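Stemham bench gallery: planner and perception work, February

Quick page so people stop asking in chat what we've been doing. Two arms, one poker set, lots of software. Captions by Nam-gil unless it says otherwise. Will tidy later, maybe.

Short version of the setup. Stemham is the two-arm bench. Mimon is our planner, Gilov is the perception stack, Ospina is the log viewer (Lizeth's, please file bugs with her and not with me). Controller runs at 1000 Hz, planner is a lot slower and that's fine. Policy side not covered on this page, ask Lucero.

Why the poker set: small flat parts, tight slots, a lid on a hinge. Everything the old block-stacking demo let us get away with, this doesn't. Chips overlap, dice are tiny, and the foam-ish lining in the lid does rude things to depth.

Loose chips, case open

Chips out on the floor by the case, one arm on each side. Right gripper is down over the mat, practically on top of a chip, left one is open near the handle with nothing in it. Overlapping chips are the hard case for Gilov. Old segmenter merged a pair into one long blob, and the grasp point landed right on the seam. New one splits on the rim edge. 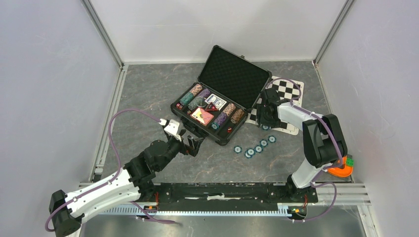
What changed in Gilov

Segmentation first. Jae-in rewrote the disc fitter. It used to want a full circle, now takes an arc and guesses the rest, with a confidence number attached. Below the threshold it doesn't propose a grasp at all, it asks for another look. Sounds slow. Is faster, fewer retries.

Occlusion. The arm itself hides stuff, obviously. We now mask the arm out using joint angles and mark whatever's under it as "unknown" where before it said "empty". That one word cost us two weeks. Planner was happily routing through chips it thought had gone away.

Checkered mat is still a pain. Dark squares eat the shadow of the gripper, light squares show it hard, and the tracker thinks the shadow is a moving part. Lorcan has a branch. Not merged.

Dice: we detect the cluster as one thing and don't try to separate them. Good enough for now. Do not put dice in your test script and then complain to me.

What changed in Mimon

Both arms now get planned together. Before, left planned first and right got the leftovers, which meant right spent its life waiting. Joint planning is heavier, so we cap it: up to 30 candidate paths, pick the cheapest, go. If none are clean, one arm parks and we fall back to the old way. Fallback is logged in Ospina with a yellow bar so you can see how often it happens (more than I'd like).

Lid is in the collision model as a real hinged body. Angle gets estimated at the start of every run and then again after any contact with the case. Used to be a fixed box and people kept editing the box by hand. Please stop editing the box. There is no box.

Cable keep-out. Purple cables loop out pretty far from the wrists and the planner had no idea they existed. Lucero added a fat soft capsule around each wrist, costed but not forbidden. Paths got a bit longer, wrist poses got a lot less weird.

Both arms over the tray

This is the pose family that broke the old planner. Left gripper at the left side of the case, just by the dice, right one hovering at the right edge of the tray and pointing at the deck of cards. Two wrists sharing one small case, lid behind, chips on the floor in front. Every one of those is a constraint now. 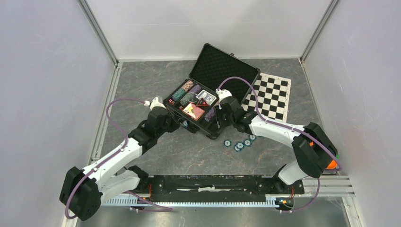
The tray slots are modeled as thin channels with a direction. Grasp has to line up with the channel or it gets rejected before it ever reaches the planner, which saves a silly amount of compute. Jae-in's idea, my implementation, so bugs are mine. One known bug: if the case is rotated a lot, the channel direction can flip by half a turn and the gripper comes in from the wrong side. Workaround is to re-run the case pose step. Fix is half written.

Handover between arms isn't in yet. Planner supports it, the controller side has no force check on release, so it's off behind a flag. Leave it off.

Tooling odds and ends

Ospina can scrub both arms on one timeline now. Left on top, right underneath, camera strip in the middle. Lizeth also added a "why" button: click any rejected grasp and it tells you which check killed it. Best thing we've shipped this month, use it before you open a ticket.

Config is one file. There were 6. If your script still points to the old folder it'll load defaults without a word of warning, so check the header line in the log. Lorcan is adding a loud error.

Replay works offline. You don't need bench time to test a perception change, just pull a log and run it. Bench time is for control stuff.

Still to do

Shadow handling on the mat. Channel flip bug. Release check for handover. Better name for the "ask for another look" state, at the moment it's called LOOK_AGAIN_2 and I'm embarassed about it.

Also want timing plots on this page. Have the numbers, haven't made the plots.

More pictures when I get round to it. If you want to see a particular run just send Lizeth the log name, she can pull stills quicker then I can.

Nam-gil Song, page last touched February 13, 2024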